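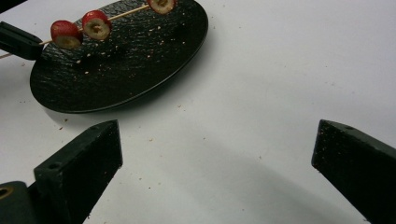 Fruit skewer

A fruit skewer is a portion of fruit, whole or in slices, put on a thin stick and served cold or grilled. The stick is most often wooden. It is eaten as a snack or a small dessert, and it is common at children's parties and at buffets, where guests take food without cutlery.

Preparation

Firm fruits are preferred, such as apple, pear, pineapple and unripe peach. Soft fruits, for example raspberries, tear easily when the stick goes through them. Red-skinned fruit is usually left unpeeled, so that a ring of color stays around the pale flesh. Round slices are pierced through the middle and need a certain thickness, otherwise they split. Apple and pear become brown after cutting, and many cooks brush them with lemon juice.

For grilling, wooden sticks are first kept in water. A part of the stick is left bare as a handle.

Serving

Skewers are laid flat on a plate or placed standing in a glass. Dark plates with a rough, stone-like surface are popular in cafes, as light fruit is seen well on them. Crumbs are also seen well on such plates, for example when biscuit or chopped nuts are served together with the fruit.

In Nastach

In the town of Nastach the skewer is sold at the summer fair, held each June. The local form, called pludura, has 2 kinds of fruit and is rolled in crushed biscuit. The cook Stefaniia Horobets described it in her booklet of 11 recipes for the fair.

See also

Fruit salad
Kebab
Candied apple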